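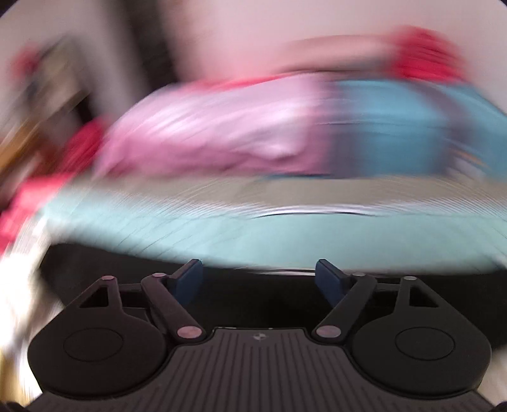

The gripper out and open at the bedside.

Looking after a hand gripper: a few words with Bart Jansen

Bart Jansen has looked after the hand-held grippers at Grastcombe for a while now, and he talks fast. I caught him on a Friday with a screwdriver in his shirt pocket and maybe half an hour to spare. Unit 404 was the one he wanted to talk about. Bedroom work mostly - laundry, bedding, that sort of thing.

"Fabric is rough on them," he says. "Not heavy. Just lint. Lint gets everywhere."

So what gets done first? Pads. Always pads. He wipes the blue faces with a damp cloth, lets them dry, then looks along the edges for lifting. A corner that comes up even a little will snag on knitwear. "You feel it before you see it. Run your thumb down. If it catches, swap the pad, don't glue it."

Glue is a sore subject. Somebody at the Molton site glued one and Bart spent a morning scraping. He'd rather not go into it.

Next the pivots on the two arms. He nips them up by hand, no power driver, then opens and closes the thing 30 times and checks again. Too tight and the fingers lag. Too loose and they don't meet square, and then thin stuff slides out the side.

"Socks are my test," he says. "Black sock, old one. If both pads hold it low down and it stays put I'm happy. If it twists, one arm is off."

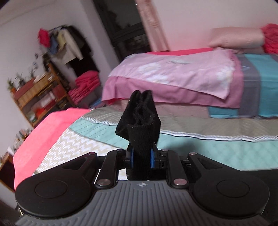 What goes wrong

Mostly small things. Grit in the grooves of the center plate - old toothbrush, done. A pin that has backed out because somebody skipped the check. Fingers that stop short of closing, wich is nearly always fluff packed in behind a pad.

He keeps a log, a paper one. Unit 404 had 3734 closes on it at the last service, counted off the recordings by a little script from Gudeta. Bart lets a set of pads go up to 4 weeks, sooner if it's been on wool.

And the big flat items? He makes a face. Sweaters he calls the honest test, more so than socks. The near edge has to be picked up without shoving the whole thing across the bed, so both fingers need to come down at the same height. He sets that on a table edge first, by eye, then tries it on the real thing.

"People push. Dont push. Let the pads touch, then close."

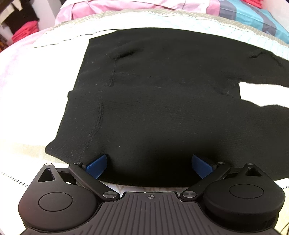 Pads on the near edge of a black sweater, sleeve out to the right.

Cletero, who supply his spare pins, want him to try a softer pad in July. He's in two minds. Softer grips better on knits, he says, but it wears, and he is the one changing them. Then his phone went and he was off down the hall.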